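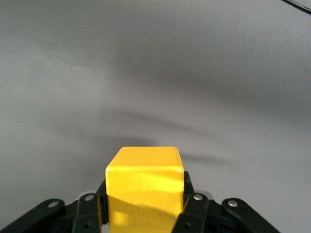

Somton
Moderator, Grippers and End Effectors

Putting up our draft rules for holding test parts at the Dululcombe bench, since April is when we freeze them. The yellow cube is the part we use for grip checks.

1. Part sits between the inner pads, never on the links.
2. Check all the rivets before a run. Any play in a pin, stop and tag the gripper out.
3. Cables stay clear of the fingers through the full wrist travel.
4. Log every drop, even the ones you caused yourself.
5. Inspect pads every 100 grips.

Comments welcome before I send it on.

skomora_tech
Rule 5 is too tight. We ran 1,212 grips on one set of pads and I couldn't measure any wear. You'll have people ticking the box without looking.

Esposito
Disagree. Painted wood is easy on pads. Put a cast part with a sharp edge in there and you'll see a groove well before that. Keep it at 100.

skomora_tech
Then write the rule by part material. One number for everything is lazy.

Somton
Fair point. I could split it – 100 for metal, longer for wood and plastic. I'd want someone's log to back up the longer figure though.

skomora_tech
I'll send mine. It's a spreadsheet, not pretty.

gantry_211
Rule 3 needs a distance. "Clear" means something different to every operator. Also nothing in there about who's allowed to reset after a stop. At our shop it takes 2 people, one at the pendant and one watching the cell.

Esposito
Two is overkill for a gripper this size.

gantry_211
It's the arm behind it I'm worried about.

Somton
Reset goes in as rule 6. Leaving the headcount open until the risk assessment is finished. Still need a cable distance if anyone has one written down.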